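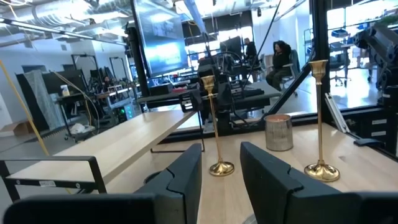
I will defend the slow boat ride to anyone who'll listen, and I've been doing it since my first trip to Fillstead as a child, when my parents had to drag me off the Besoten Grotto after six goes in a row. Ask most people what they queue for at a theme park and they'll name the coaster. Fair enough, coasters are great! But the rides I carry home with me are the dark, creaky ones where you sit in a boat and float past a banquet hall or a smugglers' den. What makes them work is the props. Put two tall brass candlestick holders on a plain wooden table and you already have a room that somebody lives in, and your head fills in the supper and the family quarrel and the storm outside. A big screen can't do that for me, however sharp the picture is.

Fillstead still has the best one I know. The Grotto takes nearly ten minutes (bliss, on a hot day) and you can ride it a dozen times and keep finding things, like the boots by the innkeeper's door or the letter tucked under the clock. My favourite spot is the bend just after the mill, where the boat slows right down and you hear the next room before you see it. I've been round in the back row, the front row and once, on a very quiet Saturday, in a boat all to myself, and I came off grinning every time.

Which brings me to Estum. They closed their own boat ride a while ago and put in a spinning thing with headsets, and I went with an open mind, I really did. It was fun! My nephew loved it. He also couldn't tell me a single thing about it by the time we'd reached the chip stand, and he can still recite the whole innkeeper's speech from the Grotto, complete with the cough.

I know the arguments on the other side. Old boat rides eat up space, the water needs looking after and there's a lot of scenery to dust. They don't look like much in an advert either. But look at who is in the queue: grandparents, toddlers, teenagers pretending they've only come for the shade. There's no height limit at the Grotto, and there are very few things in any park that a whole family can do in the same seat at the same time. I'd happily wait 42 minutes for that, and last summer I did.

So I was delighted to hear that Issahaku Park is planning a new one, with 20 boats and a proper indoor village to sail through. Please, Issahaku, build the rooms for real. Give us tables and curtains and crockery, and let the boats go slowly enough for us to have a good nose around. I'll be there on opening morning, and if you could put a lantern-lit kitchen somewhere near the end I'd be very grateful.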